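# Printed fingers vs. stock pads on a small parallel gripper (wrist cam opinions wanted too)

**tszenani**

Hi all! Long post, sorry in advance. I've been going back and forth on fingers for our two-arm tabletop cell and I'd love some opinions before I order more of anything.

Setup: two arms, parallel grippers on both, a little camera on the wrist, everything running off a Baltau controller. The job is dumb on purpose. Pick up a cube, put it inside a taped square, repeat until I'm sick of cubes. We had the stock flat pads on through February and in March I swapped to curved orange fingers that Gil-soo Ban drew up and printed for me (thank you Gil-soo, I owe you a spool).

I ran each finger type for 300 picks with the same cubes and the same speed. Stock pads dropped or badly twisted the cube 70 times. I haven't finished tallying the printed ones but it's a lot lower, and it FEELS lower, if you know what I mean. When the approach is a few degrees off, the curve seems to nudge the cube square before the squeeze. The flat pads just grab it crooked and carry it that way.

What I don't love: they're fat. They take up so much of the wrist view that I'm worried about what the policy gets to look at. Couple of wrist views so you know what I mean:
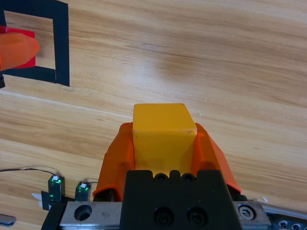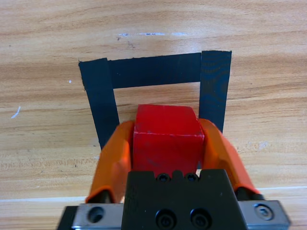
So my questions are

1. Would you go thinner on the fingers and live with more flex?
2. Or leave the fingers alone and move the camera?
3. Does anybody run these on a longer stroke gripper? I've been eyeing the Qudah but the price, oof.

**fouad_s**

Move the camera. I'll say that in every thread until I'm banned.

More seriously, you're blocking the bottom of your view with the gripper body more than with the fingers. The fingers I wouldn't worry about, you want to see them! A model that can see both fingertips and the cube between them has pretty much everything it needs for the close. What it's missing is the bit right under the housing, and thinner fingers won't buy you any of that. I tilted my mount up and forward with one printed wedge and it was the best hour I spent all winter.

**Rosalinda D**

Gonna disagree with Fouad a little. Tilting forward is great for the approach and pretty bad for the place. Once I tilted mine I could see more table, sure, but the cube got small and my placements wandered. With a taped target like yours, the side strips going under the fingers is kind of useful, because you get to see how far in from the tape you are on both sides. I'd leave it alone until you have a failure you can actually blame on the view.

Also what are you printing in? If it's regular PLA, check the roots of the fingers where they bolt on. Mine looked perfect from the top and had hairline cracks underneath after 611 cycles. I only caught it when I had them off to clean them.

**tszenani**

@Rosalinda PETG, four walls. I'll pull them tonight and look, thanks for the scare 😬

@Fouad do you still have the file for the wedge? I don't mind trying it on one arm and leaving the other stock, then at least I'd have a side by side.

**fouad_s**

Yep, will dig it out. It's drawn for the Ikia mount so you might need to open up the holes a bit.

And Rosalinda, fair, but what lens were you on? I went wider at the same time as I tilted and didn't see any wandering. If you kept the narrow one then yeah, I can believe it.

**Rosalinda D**

Narrow one. OK so that's two changes on your side and one on mine, and we're both very sure of ourselves, lol.

**eaj_robotics**

Can I be annoying about the numbers? 300 picks per finger type is nice, but did you do all the stock picks first and then all the printed ones? Because if so you've also compared "me before I got good at teleop" with "me after." I did precisely this with a set of silicone pads, got very excited, told my whole lab — and when I went back to the old pads they'd mysteriously improved too.

Swap them every block of picks. It's a pain with socket heads, I know. I do it with a driver that lives on a string by the arm.

**tszenani**

Ugh. Yes. All stock first. And I was definitely worse in February.

OK new plan, I'll do alternating blocks and somebody else gets to drive half of them. It'll take me a while because swapping fingers means re-zeroing the stroke on the Baltau, and that menu is a crime.

**eaj_robotics**

You can save the zero per tool if you're on the newer firmware. Tools > End effector > the tiny save icon that looks like it's disabled. It isn't disabled.

**gsban**

Designer of the orange things reporting in. Couple notes:

- Don't go thinner. I made a thin pair first and they splayed out at the tips under full grip, you'd be squeezing with just the roots. If you want less bulk I'd rather shorten them and keep the section.
- The curve was meant for round stuff, bottles mainly. It working on cubes is luck, so I wouldn't read too much into it for small parts. Anything with a thin edge, I'd go back to flat.
- I have a version with a slot for a strip of grippy tape on the inside face. Haven't tested it. Happy to mail a set if you'll put it in your alternating blocks.

On the longer stroke question, I borrowed a Qudah from the Disiddale people over the summer. Lovely to use, heavy. On a small arm you'll notice the wrist sagging at full reach and then you're chasing that instead of your fingers.

**fouad_s**

Seconding the weight thing. Also counting the cable, it hung off mine like a wet sock.

**tszenani**

Slot version yes please!! I'll message you the address.

And ok, crossing the Qudah off for now. Update on the cracks: pulled both pairs, nothing on the left arm, one pale line at the root of a right arm finger that could be a crack or could be a layer line. I put a dot of marker at each end of it so I can see if it grows.

**Rosalinda D**

Marker dots is smart, stealing that. Flex it by hand under a lamp, a layer line won't open up.

**tszenani**

Two weeks later, sorry, life. It opened up. It was a crack. Reprinted that pair laid on their sides and I'm 391 picks into the alternating blocks with three of us driving. The printed fingers are still ahead, but the gap's a lot smaller than I bragged about up top (hi Elias). Wedge goes on the left arm next, and I'll start a new thread for the camera stuff so Fouad and Rosalinda have somewhere to fight.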